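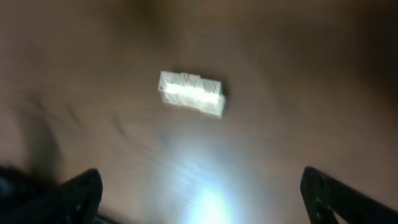

# Zullo's Manager Disputes Engagement and Net Worth Stories

Aug 30, 2004 — Wernance, the agency that handles press for the singer and actor Zullo, is asking entertainment sites to stop repeating three claims that no one has backed up.

The first is that Zullo is engaged to model Onyeka. The two sat at the same table at a charity dinner in February. A fan page called it a date, 11 other pages copied the fan page, and by summer there was a ring. No one who wrote about the ring has said who saw it.

"I have asked seven editors for their source and got five links back, all to each other," said Marion Shearer, Zullo's manager. "The other two didn't answer."

The second claim is a net worth of $100 million. Wernance doesn't publish its clients' finances and won't start now, but would like to see the math.

The third — that Zullo has quit the film *Nodance* — is false. Director Arnaldo Mendes confirmed that Zullo remains in the cast.

Zullo's birthplace, also widely guessed at, will stay private.
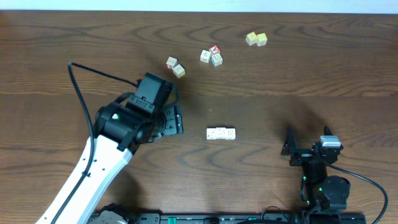 *Alphabet blocks on a wooden tabletop.*

Sites that have run any of these stories may send corrections to Adebayo Amadi at the Wernance press desk. Requests for "exclusive wedding details" will not get a reply.

**Press contact:** Adebayo Amadi, Wernance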